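Mevent Opens Entries for Tindall Home Kitchen Awards

09/02/2018
Print | E-mail
Share 14 | Comments 0

TINDALL - Mevent is now taking entries for the Tindall Home Kitchen Awards, a yearly contest for people who cook at home and sell what they make at local markets. Entries close in May.

Last year's awards drew 716 entries, the most so far. The judges chose 18 finalists, and the top prize went to a plum relish from Pumell.
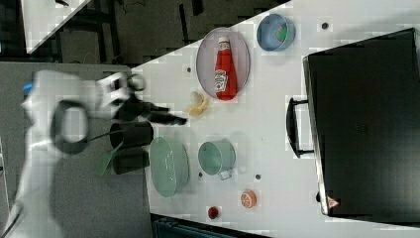 There are 3 classes this year: preserves, baked goods and sauces. The sauces class is new and is sponsored by Bruleo, which will also supply the jars and labels for the final. Each entrant may send one product per class.

The entry fee is $18 and covers written feedback from the judges. Entrants under 18 pay nothing but need a signed form from a parent or guardian.

Finalists will show their products at the Pumell fairgrounds, where the public can taste and vote. The first 100 visitors get in free - tickets for everyone else are sold at the gate.

Entry forms and the full rules are available from the Mevent office in Tindall.

E-mail this release | Print this page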